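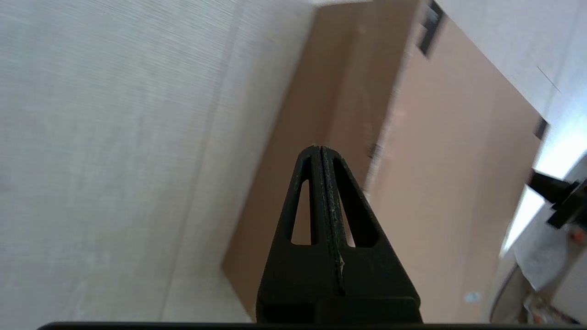 I've had the Skutach two-arm recording kit from Dremon for three months now, and I'm still finding excuses to switch it on in the evening. If you want to gather your own examples for a learning system at home, on an ordinary floor with ordinary clutter, it's a lovely thing to use.

You steer the arms by hand from a second, smaller pair, and the kit saves everything together: joint positions, the view from each wrist and the view from above. Setting up took me 90 minutes, most of it cable routing. After that, a good session gives me 70 clean examples before my shoulders complain.

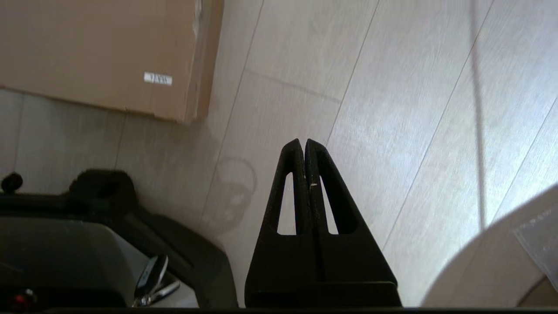
Wrist view with the fingers closed, cardboard box in the far corner.

The wrist views are the best part. You get the fingertips right in the middle and the floor beyond them, so you can tell straight away whether an approach was any good. My old Hollen rig only had the one overhead view, and I threw away so many recordings because an arm had blocked the bit that mattered!

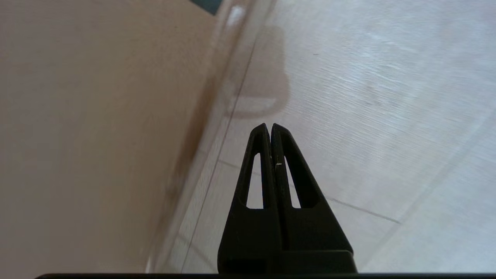 Clear plastic and strong daylight are harder work. Glare comes and goes as you move, and I now record the same task in the morning and again after lunch so the system sees both. The exposure can be locked, but the setting is buried three menus down and forgets itself on restart — my one real grumble.

Sorting afterwards is quick. The Baidoo viewer plays all the views side by side, and you press one key to keep an example and another to bin it. I reached 1000 keepers on shoebox tasks in January and the files have been tidy throughout.

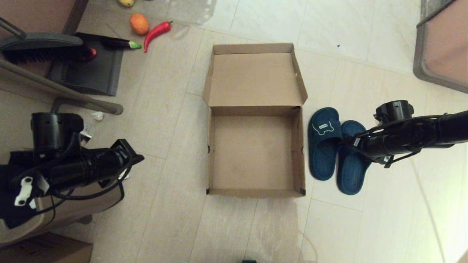

I'd also say don't clear the floor too carefully before you start. Slippers, toy vegetables and a dustpan lying about make for a much more useful set, and the overhead view is wide enough to take in the lot. Next I want to try soft things, socks first.

Related reviews
Hollen single-arm rig, one year on
Baidoo viewer: keyboard shortcuts worth learning
Cable clips for small robot arms
Dremon spare fingertips compared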